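Éligibilité sportive universitaire : moyenne calculée sur quelle période ?

Catrin Watkins
Nageuse en deuxième année, double cursus. Le règlement exige 12 de moyenne pour le tableau d'honneur académique. Le semestre de printemps compte-t-il s'il a été validé sans note ?
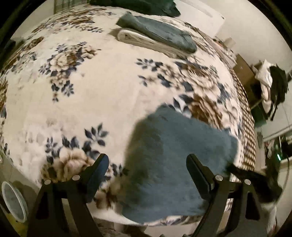
Mon club (Skoncombe) doit déposer le dossier en octobre.

Holger Amundsen
Seules les matières notées entrent dans le calcul. Un semestre validé sans note donne les crédits mais ne modifie pas la moyenne. Demander un relevé détaillé à la scolarité, pas l'attestation simple.

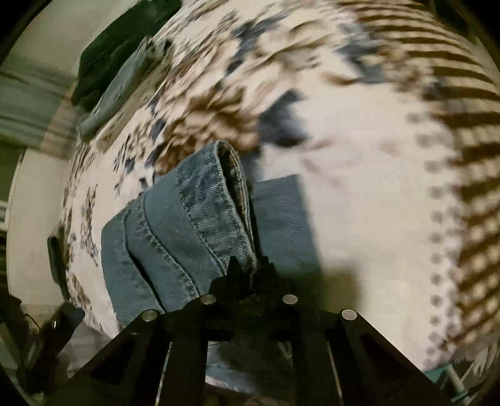
Vérifier aussi le nombre minimal de compétitions disputées, critère distinct.

Randi Rønning
Chez nous ils ont tout compté. Voir avec l'entraîneur.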